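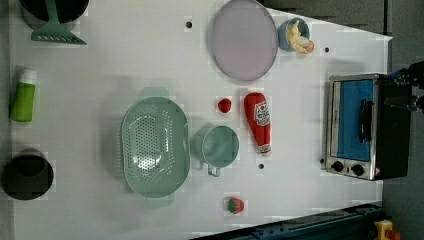 # griklow-recipes

Hi! I've been typing up recipes from old community cookbooks since September, and the folder got big enough that I figured other people might want it. Griklow is the little script I wrote to clean up my typing, and the name stuck to the whole thing.

## What's in it

There are 1351 recipes in one CSV file, one per row. Most come from spiral-bound fundraiser books out of Curham and Skaltby (my grandmother's shelf, plus whatever I found at yard sales). Desserts are way overrepresented – 600 of them! – and I swear half of those have canned pineapple in them.

Columns:

- `title` – spelled the way the book spelled it, typos and all
- `book` – short code, see `books.csv`
- `ingredients` – split with semicolons
- `steps` – plain text
- `oven_f` – blank if the recipe just says "hot oven"
- `serves` – often blank, sometimes "a crowd"

## Stuff to watch out for

Amounts are a mess. I left "butter the size of an egg" alone, and "1 can" too, so please don't trust any math you do on those. The 108 recipes from the Egilsson book were typed from a photocopy with a bad left margin, and I marked my guesses with `[?]`.

I haven't cooked most of these. The rhubarb bars are great, the tuna ring I can't recommend.

## Using it

```
python griklow.py recipes.csv --book EGIL
```

It prints everything from that book in a readable layout. Add `--short` if you only want titles.

## Changes

20th May: fixed the fractions that Excel had turned into dates (sorry!!), and merged two copies of the same bean salad.

If you spot a mistake, open an issue and tell me the row number.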